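Filtering bags out of the self-collision mask

The wrist camera sees part of our own arm all the time, so the first stage of Tenside masks out anything that belongs to the robot. Until January it did this by rendering the arm model into the image and growing the result by 6 pixels. That was fine on bare links. It fell apart once plastic film went round one of them, as film has no fixed outline and shines much like the bags we are meant to pick.

I went through 3557 frames from the Dresden runs. In more than 1672 of them the mask either left film behind, which the planner then treated as a bag, or swallowed the edge of a real one. Silvery bags were worst, printed ones rather better.

Elie Sfeir suggested dropping the fixed margin and keeping a per-pixel score for how still a patch stays in the camera's own view while the arm moves. Film creeps a little -- bags move a lot. The score is now a small ring buffer, and it costs 2 ms per frame.

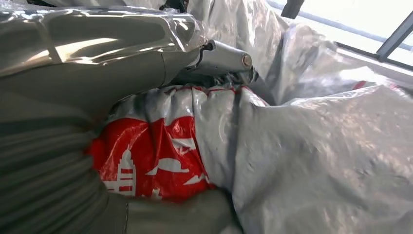
The remaining trouble is at start-up, when the arm hasn't moved and the buffer is empty. For now the planner refuses to grasp until the wrist has turned through a short arc. I'd like to save the last good mask to disk and load that instead, but it needs a check for film that has been replaced between runs.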